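Heketti Releases Dralix 4 Low-Emission Carpet Tile Adhesive for Commercial Interiors

FISVILLE, Mar 7, 2024 - Heketti, a maker of flooring adhesives and surface preparation products, today announced the release of Dralix 4, a water-based pressure-sensitive adhesive for the installation of carpet tile over concrete, plywood and existing resilient flooring. The product replaces Dralix 3 in the company's commercial line and is available to flooring contractors and distributors in 13 states.

Dralix 4 is a releasable adhesive. It dries to a tacky film that holds the tile against sideways movement but allows a single tile to be lifted by hand and set back in the same position. The film stays on the subfloor when the tile is removed. In most cases a replacement tile can be placed directly onto the existing film with no new adhesive, provided the film is free of dust and has kept its tack.

The formula was developed at the Heketti laboratory in Fisville under the direction of Hongjun Feng, technical director. Work on the product began after contractors reported two recurring problems with earlier releasable adhesives: long drying times in rooms with little air movement, and a gradual hardening of the film under rolling loads.

"The drying time was the first item on the list because it sets the schedule for everyone else on the job," said Feng. "An installer who spreads adhesive in the morning wants to lay tile before lunch. With the previous formula that depended too much on the weather and on whether the building's air handling had been turned on."

Dralix 4 uses a modified acrylic polymer with a higher solids content than the earlier product. Less water has to leave the film before the tile can be placed. The adhesive goes on white and turns clear as it dries, which gives the installer a visual check in addition to the finger test described in the data sheet. Tile should not be placed while any part of the film is still white. Placing tile too early traps water under the backing and can turn a releasable bond into a permanent one.

The adhesive can be applied with a short-nap paint roller or a fine-notched trowel. Heketti recommends the roller for smooth, non-porous surfaces and the trowel for porous concrete. Coverage varies with the texture and porosity of the subfloor, and a test area is advised before material is ordered for a large floor. Very porous concrete should be primed first. The company's existing acrylic primer is compatible with Dralix 4 and does not require a separate waiting period beyond its normal drying time.

Rolling load was the second design point. Desk chairs, carts and mobile storage units place a repeated load on small areas of carpet, and the adhesive film under those areas is worked back and forth each time a caster passes over it. Over months the film can lose its tack and the tile edges can begin to shift, which opens the joints. The polymer in Dralix 4 was selected for its ability to recover after this kind of movement. 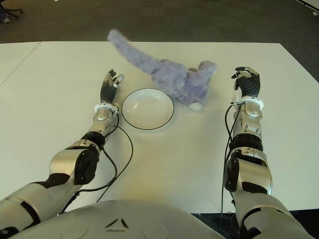
Laboratory samples were tested with a caster rig and then checked for joint opening, edge lift and remaining tack. The samples included cushion-backed and hard-backed tile, laid in both monolithic and quarter-turn patterns. Heketti will supply the full test report to architects, specifiers and flooring contractors on request. The report states the load, the number of cycles and the subfloor used for each sample, together with the results for Dralix 3 under the same conditions.

A field trial began in September at the Agbayani office building in Fisville, where 649 square yards of carpet tile were installed on two floors. The upper floor is a bare concrete slab. The lower floor had existing vinyl composition tile that was sound and well bonded, and it was left in place after cleaning and removal of the floor polish. The trial is still open. Heketti technical staff lift selected tiles at fixed locations during each visit and record the condition of the film, the tile backing and the joints.

"We chose the building for the difference between the two floors," Feng said. "A slab takes up some of the water in the adhesive and old vinyl takes up none, so the drying behavior is different even when the air in the room is the same. The installers had to wait longer on the vinyl, as expected. The wait was within the range we give in the data sheet."

Floor preparation requirements for Dralix 4 are similar to those for other pressure-sensitive products. The subfloor must be dry, level, structurally sound and free of oil, wax, paint, curing compounds and old adhesive residue. Cracks and low spots should be filled with a cement-based patch and allowed to dry fully. Concrete must be tested for moisture before work begins, and the results should be kept with the project records. Adhesive, tile and room should all be brought to normal service temperature ahead of installation and held there afterward.

Dralix 4 is not intended for outdoor use, for floors with active water leakage or for sheet carpet installed by the stretch-in method. It should not be used over solvent-based cutback adhesive unless that residue has been properly covered with a suitable underlayment. Old flooring and adhesive in some buildings may contain asbestos. These materials should not be sanded, scraped dry or otherwise disturbed until they have been tested, and local rules for handling them must be followed.

The new adhesive contains no added solvents and has low odor during application, which allows work to proceed in partly occupied buildings with normal ventilation. Wet adhesive can be removed from tools and tile faces with warm water and a mild detergent. Dried adhesive requires a citrus-based remover. Installers should test the remover on a spare tile before using it on the face of installed carpet.

Maintenance of the finished floor does not differ from that of other carpet tile installations. Regular vacuuming and hot water extraction are both acceptable. Extraction should be delayed until the adhesive has reached full cure, and the floor should not be flooded at any time. Heavy furniture should be moved over hardboard panels during the first days after installation. Where floor boxes or access panels are covered by carpet tile, the adhesive should be kept clear of the panel edges so that the panels can be opened without tearing the film.

Dralix 4 is supplied in 4-gallon pails. A pallet holds a full truck-ready load and can be mixed with other Heketti products for orders above the minimum quantity. Unopened pails must be protected from freezing in transit and storage. Product that has been frozen should be discarded even if it appears normal after thawing. Partly used pails may be resealed and stored if the lid and rim are wiped clean first.

Orders for Dralix 3 will be accepted until existing stock has been sold. The two adhesives should not be blended, and Dralix 4 should not be spread over a fresh film of Dralix 3. Replacement tiles may be set on a cured Dralix 3 film as before. Where that film has lost its tack, it can be cleaned and recoated with a thin roller coat of Dralix 4.

Heketti will hold installer training sessions at its Fisville facility through September. The sessions cover moisture testing, surface preparation, application and tile replacement. Places are open to contractors with a current distributor account.

About Heketti

Heketti manufactures adhesives, primers, patching compounds and moisture control products for commercial flooring. The company has 400 employees and operates its main plant and laboratory in Fisville. Data sheets, safety information and warranty terms for Dralix 4 are available from Heketti distributors and from the company's technical service desk.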